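Prukora is a software package for planning and controlling robot grasps from images taken by a camera fixed near the gripper. It was written by Manouchehr Karimi and is maintained by the firm Grekov. The package is used mainly for picking small packed goods, such as stationery in clear sleeves, from flat surfaces.

History

Karimi began the work as a set of scripts for an earlier planner, Darkex, which relied on a fixed overhead camera. Darkex could find the rough place of an item but often lost sight of it once the arm moved in over it. The scripts took over for the last part of the approach. They were rewritten as a separate program in January, and the first public version of Prukora was released on May 26, 2020. Darkex can still be used to supply the starting position, though later versions include a coarse search of their own.

Operation

A pick is divided into 6 stages: search, outline, choice, approach, close and lift. Each stage is a separate process and can be replaced without changing the others. During the search stage the camera looks over the work surface and the program marks areas that differ from the background. The outline stage fits a long, narrow box to each area and gives it a centre, a direction and a width.

Clear wrapping is a known source of error in the outline stage. The edges of a plastic sleeve catch the light and may be taken for the edges of the item, while the barrel of a pen seen through the plastic can be too pale to stand out from a white surface. Prukora deals with this by keeping two outlines for each item, one for the wrapping and one for the strongest colour inside it. The outer outline sets how far the fingers must open, and the inner one sets the direction of the grasp.

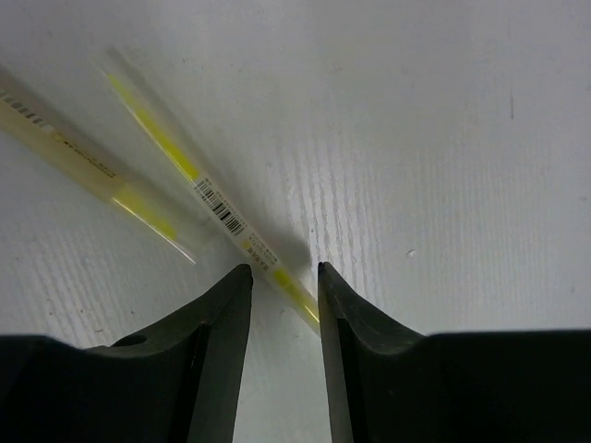
In the choice stage every outline is given a score. Items lying close beside one another score lower, as a finger coming down between them may touch the wrong one. Shadows are removed by comparing brightness and colour separately, a method that works well on plain surfaces and less well on those with a marked grain. Printed labels and barcodes are not read at this stage, but their sharp edges are used to follow the item from one image to the next.

The approach stage corrects the path of the arm as new images arrive. If the item leaves the view or its direction changes suddenly, the arm stops and the search begins again. Closing is controlled by finger position and motor current together.

Tooling

Prukora is supplied with a viewer, Zoubi, which plays back recorded picks and shows the outlines and scores over the camera images. Zoubi can also rerun a recording with different settings. The standard test set contains 1139 recordings of 126 items, and a new version is released only after it has been run on the full set.

Limitations

The package handles only two-fingered grippers and does not plan for stacked items. The camera must be calibrated again whenever the fingers are changed, a step that uses 9 views of a printed grid.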